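Why does electricity need a loop?
4 min read

Quick one this week, kids. Electricity! You use it all day. Toast, telly, the light in the fridge. But what is it doing in there?

Start small. Really small. Everything is made of atoms, you and your socks and the moon. Atoms have even tinier bits called electrons. In some stuff, mostly metals, a few of the electrons aren't held very tightly. They can wander off. Copper is brilliant for this. So copper gets used for wires.

Now, a battery gives those electrons a push. One end pushes, the other end pulls. But they only go anywhere if there's a way all the way round. Out of the battery, through the bulb, back to the battery again. A loop. The grown-up word is circuit, which comes from an old word for going round.

Break the loop anywhere and everything stops. Not just the bit after the break. All of it, at once. Think of a bike chain. Snap one link and the whole chain is no use.

A switch is just a break you can open and close. Thats all it is! Light off = gap. Light on = no gap.

My neighbour Firdevs Ekinci mends old radios and she let me have a go at one in July. It was a Kaplan, big as a bread bin. It wouldn't make a peep. One tiny gap in one wire, so small I couldn't see it till she gave me the magnifying glass. She fixed it in 13 minutes. I timed her. Then we got the football results, very loud.

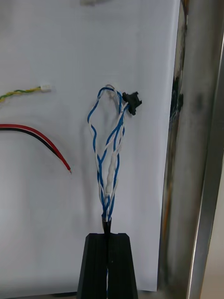

Wires need coats. Metal lets electricity through, plastic mostly doesn't, so each wire gets a plastic cover to keep the electricity on its own path. Bare wires that touch can make a short cut, and electricity loves a short cut. Called a short circuit. Can get very hot, very fast. The colours help too, because you can follow one wire with your eye even when it's wound round another, like the yellow and green pair going into the little white plug. If both were grey you'd be there all day. Twisting keeps a pair together, and it can also help stop signals from other wires getting muddled in with theirs.

How fast does it go? Funny answer. The light comes on almost straight away, but the electrons themselves are slower than a snail. Much slower. How come? The wire is already full of them. Picture a hosepipe full of water. Turn the tap and water comes out the far end right away, but it isn't the water that just left the tap. Same sort of thing.

Try it: you need an AA battery, a small torch bulb in a holder and two wires with clips. Ask a grown up to help. One wire from each end of the battery to the bulb holder. Does it light? Now unclip one. Now put a metal spoon in the gap. Then a rubber. Then a pencil, sharpened at both ends, touching the points. Write down wich ones worked. Don't leave it connected when you've finished, the battery will go flat.

And NEVER do this with a wall socket. Never ever. A little battery gives a small push, a wall socket gives an enormous one and it can kill you. Stick to batteries.

Yiğit Kırmızıgül wrote in to ask if a lemon can be a battery. Yes, a weak one! Lemons next week, bring a copper coin and a zinc nail.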